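About Funon
Home | What we do | About us | Practice kitchen | Contact

Who we are

Funon is a small company with one big question: can a machine do the chores yet? We mean the dull, daily ones. Wiping down a worktop, putting the cups back, sorting a tray of screws at the end of a shift, getting a wet towel off the floor. We have been asking it in one form or another for 8 years, and we still get a bit giddy when the answer changes!

We work from two floors of an old print works in Linlow. Upstairs there are desks and far too many monitors. Downstairs is the practice kitchen, plus a short stretch of shop floor with shelving, bins and a packing bench. Both get used every working day, and both get messy, which suits us very well because tidying up is the whole job.

How we started

The first thing we ever tried was folding a tea towel. It took the arm most of an afternoon and the result looked like a dropped handkerchief, but it was folded (we kept it, and it's pinned up by the stairs). A year later we began working with Wavance, who build the arms and grippers we use, and that freed us to spend our time on the part we love, teaching the things to cope with an ordinary room.

In December we moved most of our early testing into simulation. A kitchen on a computer can be rearranged in seconds, and a plate dropped in one costs nothing to replace. We then bring the best attempts downstairs and find out what the real world thinks of them. Quite often it thinks very little of them, and back upstairs we go.

What works, and what doesn't

People ask us for a straight list, so we keep one on this page and change it when things change. Last updated 2019-03-17.

Going well: picking up rigid things of a known shape, such as mugs, boxes and tins. Moving parts from one bin to another. Wiping a flat surface, provided it has been cleared first.

Getting there: opening drawers and cupboard doors. Loading the bottom rack of a dishwasher. Packing mixed goods in a box without crushing the soft ones.

Not yet: bedding. Anything with a lot of cable. Peeling a sticky label off a jar. Finding the other sock.

We run a set of 102 chores that we call the Robichaud list, after the street where our first workshop stood. Each chore is written the way you would say it to a person helping you at home, for instance "put the pans away" or "clear that side so I can roll pastry". An arm gets 5 tries at each. We write down what happened every time, including the daft failures, and anybody who wants the full notes can write to us for them.

Why small chores are hard

A factory machine that does one job well has usually had the whole room built to suit it. The parts turn up in the same place, facing the same way, under the same lights. Your kitchen isn't like that and never will be! The mug is behind the kettle, somebody has left a spoon in it, and the sun is coming straight through the window. So a good deal of our effort goes into the bit before the gripper closes: where to come in from, how wide to open, and when to stop and have another look.
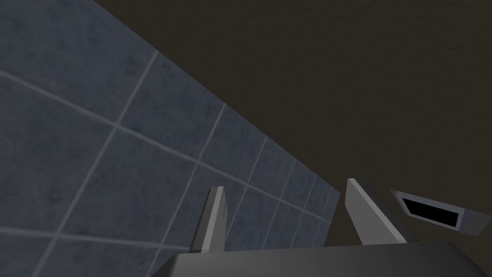

When will a robot be able to do all my housework?
We don't know, and we would be wary of anyone who gave you a year. Single chores in a tidy room are possible now with the right set-up, but a machine that can go from room to room and sort out whatever it finds is still a long way off.

Visiting and schools

We love having visitors. The practice kitchen is open to school groups during term time, and pupils are welcome to bring a chore from home for the arm to try. A class from Linlow brought a lunchbox with a very stiff clip last term, and we are still working on it. Groups need to book ahead, and there is step-free access through the yard.

Working with us

We take on trial projects with small workshops, care homes and commercial kitchens. We'll come and watch the job being done by the people who do it now, then tell you plainly if a machine could help. If it can't, we will say so, and there's no charge for that first visit. Use the contact page and tell us which chore you'd most like to hand over.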